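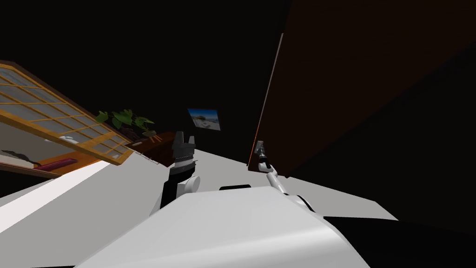
Figure 5. Wooden panel, brown, lower left corner.

Home | Manuals | Vastico Wardrobe | Section 5: Sliding Doors | Parts | Contact

5. Hanging and adjusting the sliding doors

Complete Section 4 before starting. The cabinet must be level and fixed to the wall. Doors hung in a cabinet that is out of square will drift open.

5.1 Fitting the rollers

1. Lay the door face down on a blanket or flattened carton.
2. Place a roller bracket at each top corner, 52 mm in from the side edge.
3. Drive the screws by hand. Do not use an impact driver.
4. Turn both height cams to the middle position.
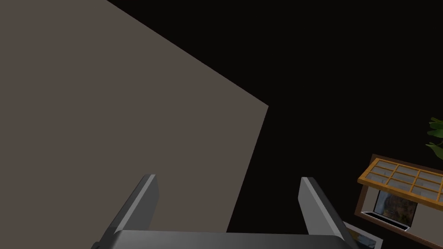

5. Press the soft-close catch into the slot beside the left bracket until it clicks. The right bracket has no catch.

NOTE: Brackets supplied before March have a gray cam and turn the opposite way. The cam position marks are the same.

5.2 Hanging the doors

CAUTION: Each door weighs 59 lb. Two people are required for this step.

1. Hang the rear door first. Tilt the top edge toward the cabinet and set both rollers on the inner track.
2. Let the bottom edge swing in over the floor guide.
3. Slide the door the full width of the opening. If it binds, lift it off and check the track for screw heads standing proud.
4. Hang the front door on the outer track in the same way.

Installer remarks on 5.2:
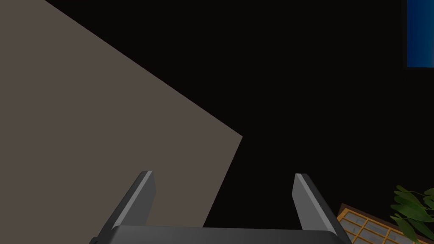 Lorna Lamont: I would put the floor guide on loosely before either door goes up. Tightening it first left me with a door that rubbed at one end, and I had to take both down again.

The guide may be left loose until step 5.3.2, provided the doors are not moved quickly.

5.3 Adjustment

1. Close both doors and compare the gap at the cabinet side, top and bottom. Turn the height cam on the low corner until the gap is even.
2. Tighten the floor guide.
3. Set the end stops. On the 276 cm track the center stop must also be fitted — it is packed with the handles.

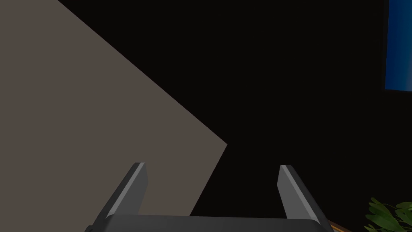

4. Lock each cam with the small set screw. An unlocked cam works its way down over time and the door will begin to drag.
5. Check the set screws again after almost 5 weeks of use.

Do not oil the track. Wipe it with a dry cloth.

Comments (3)

Edeltraud Grabner
Which hex key fits the set screws? Mine is too big.

Wornum Parts Desk
The short one in the handle bag.

Edeltraud Grabner
Found it, thanks. The rear door still touches the guide when it is fully left, so I'll redo 5.3 on Wednesday.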